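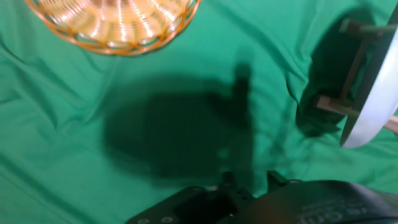

Wrist camera view over the green cloth, basket at upper left.

How to re-check the wrist camera and gripper after a swap

Share (2)
Search this site Go

These are the steps I use on the Wiriya cell after a gripper has been off the arm. The job takes most of a morning the first time. Siriporn Noiphan wrote the original version and I have cut it down.

1. Put the arm in manual and bring it to the service position. Keep the pendant within reach.

2. Seat the gripper and tighten the mounting screws in a cross pattern. Go around twice. Wipe the plate first - a bit of grit will tilt the whole hand.

3. Run the cables back along the outside of the arm and strap them at the middle segment. Leave enough slack for the wrist to turn both ways.

4. Power up and load tool file 51. The old file, 94, has the wrong offset for this gripper and should be deleted.

5. Jog down over the cloth at low speed and watch the fingertips. Stop well above the table.
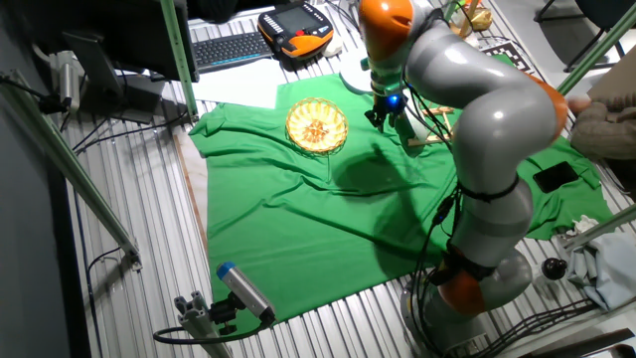
Do I have to redo the camera offset if I only changed the finger pads?

Only if the new pads are a different thickness. Measure an old one and a new one, and if they match, go straight to the grip test.

6. Open the Jerkon calibration page and run the wrist camera routine. Save the result under the cell number, 3274, so the next person can find it.

7. Do the grip test with a dish. Close on the rim slowly, lift a little, and hold. If the dish creeps, lower it and raise the force one step.

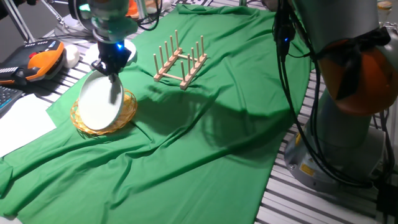

Repeat the test with the wrist turned the other way. A cable that is too tight often shows up at this point, when the strap starts to pull. Loosen the strap, move the cable, and run the test again from the top.

8. Back up the tool file and write the change in the log with your initials. Pao-chu Hsiao goes through the log every January and will ask about blank lines.

If the camera routine fails more than once, clean the lens and check the plug at the wrist before changing any settings.

Contact | Copyright Pamex | Back to top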